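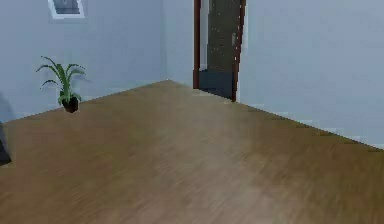

Transfer credit from Kallatville to Tivstead, engineering program. I finished 2 years in mechanical engineering at Kallatville and have been admitted to Tivstead for the energy systems degree. My heat transfer course was posted as general elective credit, so the audit still lists it as missing. I also have a simulation project from the same year, which I submitted with a short report on indoor airflow. Can that count toward the lab requirement, and who decides?

Posted Nov 28, 2024

Stutament
These are two separate requests. The heat transfer course needs a re-evaluation form, filed with the department that owns the equivalent course. Attach the full syllabus, not the catalog summary. They compare topics and contact hours. If your syllabus has no weekly schedule, ask Kallatville for the version on file with the registrar.
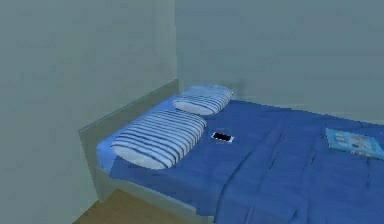
The lab requirement is handled differently. A project is not a course, so it cannot transfer by itself. It has to be attached to a graded course on your transcript. If it was part of one, list that course number on the form and include the report as support. Software screenshots alone carry no weight - they want the boundary conditions, the mesh settings and some check against measured or published values.

The deadline for fall entry was in April when I did this. Check the current one.

Tang
Same thing happened to me with thermo. Took 2 tries. The first form came back because I left the grading scale out.

kv_transfer_602
Can't speak to the lab part. For the elective problem, don't register for the repeat course while the form is pending. I did, and the drop fee was not refunded.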